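Gripper fingers, third version

September 29, 2026

I left off last time with the arm moving under its own power and a gripper that couldn't hold on to anything heavier than a dish sponge. Since then I've redone the fingers twice, moved the whole thing from my kitchen to the bench at Kukeo, and gotten a lot more careful about cable routing. This post is mostly about the fingers.

For anyone new, Kukeo is the shared workshop I pay into. It has two long benches, a drill press, a small lathe I'm not checked out on, and three printers, one of which works well. I get a shelf and a bench spot on the evenings nobody has booked it. The arm lives on the shelf with a towel over it because the woodworkers make dust.

The first set of fingers was the parallel-jaw design that came with the arm files. They were printed flat, and the layer lines ran the wrong way for the load. One snapped at the root on the second night. That was my own fault, as the notes with the files tell you to print them on edge and I didn't read that far.

The second set was printed on edge with more walls. Those didn't break, but they were too blunt. When two objects sat next to each other, the tips landed on top of both and the servo stalled against them. I have the current limit set low enough that nothing burned out. The horn screw did back itself out twice, so there is threadlocker on it now.

For the third version I drew the fingers from scratch. They taper toward the tip, and they close down to a thin line. The idea is to go into a narrow gap closed, open to push things apart a little, then come back and grab one of them the normal way. Marama Bolger suggested this after watching me fail at it for most of an evening. She does upholstery on the other bench and said it was how she gets a tack lifter under a tack.

I printed them in orange because Nelu Roman had most of a spool of Plumex left over and wanted it off his shelf. It is a decent filament. It strings a bit on my settings, and the surface comes out slightly shiny, so I was worried about grip. I tried heat-shrink over the tips, which slid off, and then thin rubber from a bike tube, which made the tips too fat for the gap. In the end I left them bare and roughed up the inside faces with 100 grit. That has been good enough so far.

Print time for the pair was 9 hours on the good printer. Someone else's job was in the queue behind mine and I apologize for that, it was the slow profile.

The camera

The wrist camera is the same cheap board module I've had since the start. It sits on a bracket that clips to the wrist housing and looks down past the fingers. In the last post I had it angled shallow, so it saw a lot of bench and not much of what the gripper was touching. I reprinted the bracket at 65 degrees and the fingertips now land at the bottom of the view.

The picture is soft. I've turned the focus ring both ways and this is as good as it gets at that distance. I could buy a better module, but I'd like to see how far I get with this one first. Lighting matters more than I expected. Under the bench lamp I got hard shadows and the edge finder would trip on them. With the lamp off and only the ceiling lights on, it does a lot better.

The cable for it used to run down the outside of the forearm and catch on the elbow. I moved it to the inside with three printed clips and left a loop at the wrist. Yesenia Esquivel looked at the loop and told me to double it, which I did. She fixes sewing machines and has strong opinions about anything that bends over and over.

What I'm practicing on

I want this arm to sort small parts eventually, but small parts are a bad place to start. I needed something bigger with plain flat faces and a rough surface. Rutilio Barrera gave me a few porous blocks from a box in his garage. I don't know what they are exactly. They shed a bit, they're full of little holes, and the corners chip if you look at them wrong, so you find out quickly if you are squeezing too hard.

The test is to lay out blocks on a pale surface at odd angles with some nearly touching, then drive the arm by hand controller to the gap and try to go in. I'm not running any automatic picking yet. I save the joint positions and the camera feed for each try and go over them at home.

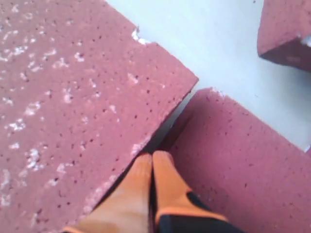

Wrist camera view with the new fingers at the gap between two of the blocks.

Lining up is the hard part. The controller I use, a Wisura pad I bought secondhand, has a dead zone in the left stick that I've tuned around in software, but slow moves still come in little steps. When I'm trying to put two fingertips into a seam that narrow, each step feels big. I added a button that cuts the speed to a quarter while held, and that helped more than anything I did to the hardware.

The other problem is flex. The base is clamped to the bench now and doesn't move, but the shoulder joint has some play in it, and when the tips press on anything the whole arm lifts slightly. In the logs the wrist reads lower than where it really is. I can shim the shoulder or replace the bearing. There's a place on Cárdenas that sells bearings over the counter, so I'll take the old one in and match it.

Still to do:

Shoulder bearing, as above.

Softer pads for the inside of the fingers, thin enough that they still close. Apolinar Jaramillo has some silicone sheet he says I can try.

A proper box for the power supply. It is currently in a plastic food tub with holes drilled in it and I've been asked to fix that.

Clean up the finger files. The model has leftover sketches all through it and one dimension I typed in by hand to make it fit. Once that's sorted I'll post it for download, along with the camera bracket. If you've built the same arm and want the files sooner, leave a comment and I'll send them as they are.

The workshop has an open night in November and I said I'd bring the arm. I'd like the bearing done by then.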